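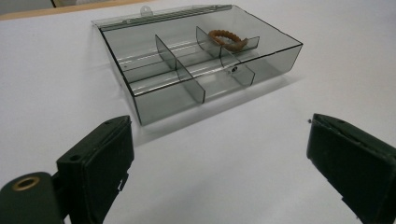
Boîte de rangement en plastique fumé, posée sur la table blanche.

Point d'avancement avril, projet Nembridge (atelier bijoux et petite réparation)

Fréquentation : 83 inscrits, objectif 90. Liste d'attente pour le créneau de 18 h, le matin reste creux. Rahel Tanner relance les deux centres sociaux.

Dépenses : 476 € de fournitures, 2 050 € de loyer pour le trimestre. Facture Brennan toujours pas reçue, je vous la transmet dès que possible.

Tri du stock presque fini. Reste les fermoirs et les chaînes, plus un carton de perles venu de Skindora, pas encore ouvert.
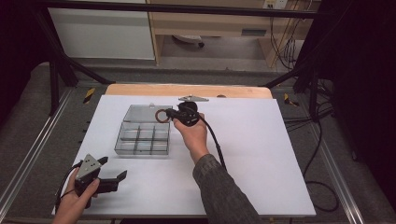
Boîte à compartiments, couvercle relevé, et un anneau brun cuivré.

Difficultés : éclairage faible au fond de la salle, devis demandé. Une séance annulée, Enda Mac Carthaigh malade, remplacement pas trouvé à temps. Fiches en français simplifié en retard, Liam Nic Giolla reprend la relecture.

A venir : vente de fin de cycle, date à caler avec la mairie. Budjet révisé joint au prochain envoi.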